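Walczak Speckled Worktop, Pale Grey: Long-Term Review

Product supplied by Drunico, the regional distributor. Installation was carried out by our own premises staff. The manufacturer and the distributor were not shown this review before publication.

Purpose of the review

Readers responsible for shared kitchens have asked us on several occasions to look again at light-coloured worktops. Our previous guidance recommended mid-tone surfaces for rooms used by more than one team, on the grounds that they were easier to keep presentable between cleans. A number of members have since reported good results with paler surfaces, and the Walczak was the one most often mentioned.

The worktop was fitted in the ground-floor kitchen of our Sturkton building in June. The kitchen is used daily by 16 members of staff and, on open days, by visitors. It replaced a plain white surface which had marked badly near the kettle and had lifted at one end. No special instructions were given to staff beyond the usual notice asking that spillages be wiped up.

Appearance

The finish is a pale grey with small flecks scattered throughout, mostly black and dark grey with an occasional white one. The pattern is even, and we could find no obvious repeat along the length supplied. Crumbs, tea leaves and ground pepper are well disguised by it. This will be welcome in an office and less so in a kitchen where food is prepared for others, as staff must wipe the surface as a matter of routine and cannot rely on seeing what needs to be removed. 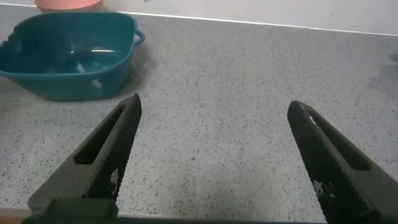 Sturkton, 2022-01-08

The speckled surface is a light one, and it brightens slightly where the light falls on it. Our kitchen has a single window, and several colleagues remarked that the room felt larger after the change. The front edge is less successful. Seen from a standing position it reads as a thin line of a warmer, tan-brown tone, which does not sit entirely comfortably beside the grey. Purchasers with cool-coloured cupboard doors should ask to see an edge sample before ordering.

Resistance to staining

Five common substances were left on the surface overnight: black tea, coffee, beetroot juice, turmeric paste and red wine. All were removed with warm water and washing-up liquid, with the exception of the turmeric, which left a faint yellow shadow. A paste of bicarbonate of soda cleared this at the second attempt.

Resistance to scratching

Performance was satisfactory. Mugs, plates and a metal tray were slid across the same area repeatedly without visible effect. A bread knife drawn across the surface with moderate pressure left a fine line that can be found by touch but is difficult to see among the flecks. A chopping board should be used at all times.

Heat

The care leaflet states that hot pans must not be placed directly on the worktop. We did not test beyond this limit. Trivets were provided and have generally been used.

Cleaning

Daily cleaning takes about 2 minutes. The Lundelel cream cleaner already held in our stores proved too abrasive for a trial patch behind the microwave, which lost a little of its sheen — we have returned to plain washing-up liquid and a soft cloth. Limescale gathers beside the tap, as it did on the old surface, and responds to diluted white vinegar if rinsed promptly.

Cost

Drunico charged £166 per metre, excluding delivery and fitting. Cut-outs for sinks are charged separately and should be confirmed in writing.

Assessment

Recommended for staff kitchens and small communal rooms. Recommended with reservations where food is prepared for the public, subject to a written cleaning schedule. The edge finish is the principal weakness — and the only point on which colleagues preferred the old worktop.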